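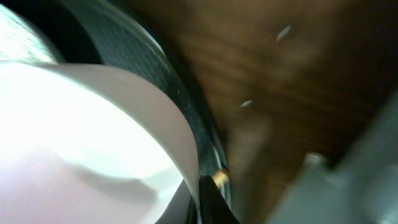
*White against dark green and brown, very close up.*

I have been baking with the same sourdough starter since October, and I'm now at the stage where I talk about flour at parties. Sorry to everyone who came to the last one. But I'm having such a good time with this that I need to put it somewhere, so you get a blog post.

It began with a bag of whole rye from the mill shop in Tirley. I went in for oats (they were out of oats) and came home with rye instead, plus a jar and a plan. The first few days were dull. Flour, water, stir, wait. On day four it smelled like gym socks and I nearly threw it out. By the end of the week it smelled like apples, and it had pushed the lid right up off the jar! I have rarely been so proud of anything.

My everyday loaf is very plain. 1000 grams of flour makes two good-sized loaves, and I use 626 grams of water. Yes, I know that is an odd number. I was aiming for 650 and poured short one night, and the dough was so much easier to handle that I wrote the number on the cupboard door and have stuck with it ever since. People online will tell you that's far too dry for sourdough. Come over and have a slice. The crumb is tighter, sure, but the butter stays on top of the bread where I want it, and you can make a sandwich without mustard running down your wrist.

The part I love most is the shaping. I was terrible at it all winter. My dough stuck to the counter, to my sleeves, to the dog's ear once. Then I started using much less flour on the counter and wetting my hands a little, and suddenly it made sense – you drag the dough toward you and the skin on top goes tight like a drum. I do it twice now, with a rest in between, mostly for the pleasure of doing it again.

Rising times are where I've changed my mind. I used to follow the clock. My kitchen in Kendside is cold, though, and a recipe written in somebody's warm kitchen is no help at six in the morning when you can see your breath. These days I mix after supper, leave the dough on top of the fridge, and look at it when I get up. In the cold months it can take up to 8 hours before it's ready to shape. If it wobbles when I nudge the bowl, it's ready. If it just sits there, I have another coffee and leave it alone.

I've also been playing with add-ins. Toasted sunflower seeds, very good. Walnuts turned the whole loaf a faint purple, which my family found alarming and I found delightful. Dried figs burned wherever they stuck out of the crust, so push them in deep. The best one so far was 300 grams of leftover mashed potato worked into a double batch, with a lot of black pepper. It made the softest toast I've ever had, and it lasted two days longer than usual (or it would have, if we hadn't eaten it).

Next up is a dark rye with caraway, baked low and slow in a lidded tin. I had one like it at the Sturkthorpe market last spring and still think about it – dense, a bit sour, almost sticky in the middle. I've got the caraway and I've got the tin. I'm feeding the starter twice tonight to get it good and lively, and I'll post the recipe if it comes out of the tin in one piece.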